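2023-01-30
By Gitau Ndung'u

4. Daylight and table position in shared study rooms

We now turn to the part of the project we enjoyed the most: where people choose to sit when the choice is really theirs. The two buildings, Kilteck and Dulladitz, have nearly the same floor area and the same opening hours, but their windows could hardly be more different. Kilteck has tall openings on the garden side, and Dulladitz has a high strip of glass that lets in plenty of light and almost no view. That made them a lovely pair to compare!

Over the term we collected 147 seating diaries. After removing those with missing pages we were left with 132, and all of the results below come from that smaller set. Each diary asked the reader to mark their seat on a floor plan, note the time they sat down and the time they left, and write a line or two about why they picked that spot. The written lines were a treat to go through. People care a great deal about light, and they describe it well – "soft until lunch," "too sharp on the page," "good for drawing, bad for screens."

Seats within 3 metres of a window were taken first on most mornings in both buildings, as earlier work by Mwakalinga would lead us to expect. What surprised us was the afternoon. At Kilteck, readers stayed put beside the glass even when the sun moved around and the light on the table grew uneven. At Dulladitz they drifted toward the centre of the room, and several wrote that there was no reason to stay near a window they couldn't see out of. Figure 4 shows a table beside a window with trees outside.
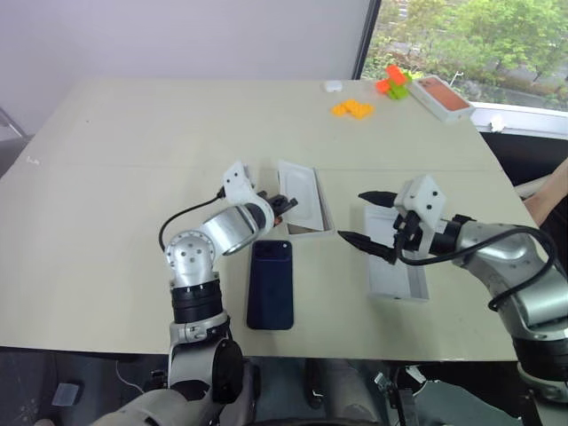

Figure 4. Pale tabletop beside a large window, with green trees and a paved area outside.

The colour of the furniture matters too, though less than we had guessed. Nernar suggests that light tabletops spread daylight deeper into a room, and our meter readings agree, with a small but steady gain at the inner seats. Very few diaries mentioned it, however. Readers noticed glare from a glossy top far more often than they noticed the extra brightness from a matte one, and two of them asked outright for a darker table.

The average stay at a garden-side seat was around 6 minutes longer than at an inner seat on the same day. We don't want to make too much of this. People who plan a long visit may simply arrive earlier and get the better places, and our diaries can't fully separate the two. A second round in March, with seats given out by lot, should help a good deal, and we are very keen to see what it shows.

Comments

drafting_table: Great read. Did you record cloud cover? Our reading room feels like a different building on a grey day.

Gitau Ndung'u: We did, morning and afternoon. It goes in the next section, along with the blinds.

pls_open_the_blinds: I'd give up a power outlet for a view of trees any day.

m.k.: Would love a copy of the diary form if you're sharing it.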